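Inicio Cuaderno Proyectos Inventario Compras Contacto

20 nov 2020. Sala. Evaluación del kit Skumden (proveedor: Isent)

Seguimos con la unidad en préstamo. Lizeth Urrego dejó montada la mesa con el juego de objetos de cocina: plato, bote de ketchup, fresas, plátano pelado, cuenco azul con naranja. Horno a la derecha. Referencias de posición tomadas respecto a los agujeros del tablero.

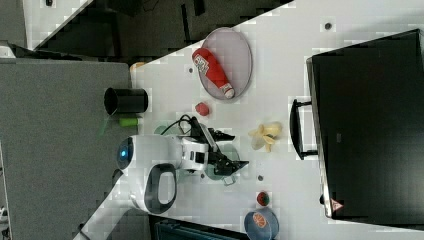 Instalación del software sin incidencias. El asistente de calibración pide 16 poses y no deja repetir una suelta: si falla la última, hay que empezar de nuevo. Anotado para la lista de quejas. El manual sigue siendo el de octubre y no menciona el parámetro de apertura máxima; valor provisional 830 en el fichero de configuración, pendiente de confirmar con Isent.

El cable de la pinza forma un bucle por encima de la muñeca. Revisar si el kit trae guías o hay que imprimirlas.
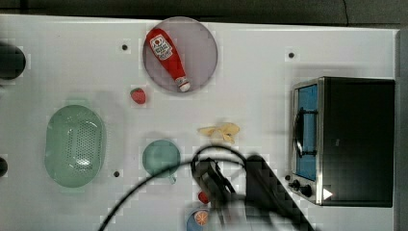 Licencia: 4.000 EUR al año, más 300 por cada puesto adicional. Krystyna Ostrowski pregunta si Hellarholm puede compartir puesto con nosotros. El contrato no lo aclara. Le he reenviado la cláusula.

Cámara de muñeca: con el peluche en movimiento el contorno sale doble. Probar exposición más corta antes de culpar al sensor. Las puntas de los dos dedos entran en imagen, útil para comprobar la alineación a ojo.

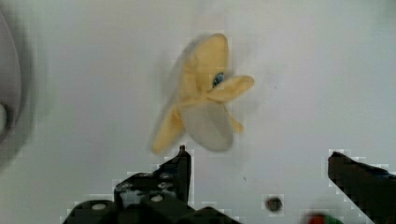
Pendiente:
- exposición fija, repetir con el mismo objeto
- pedir a Isent el manual actualizado
- par de apriete de los tornillos de la pinza (no figura en la hoja)
- copia de la configuración en el servidor antes de tocar nada más

Lizeth se queda con la calibración. Yo, con los correos.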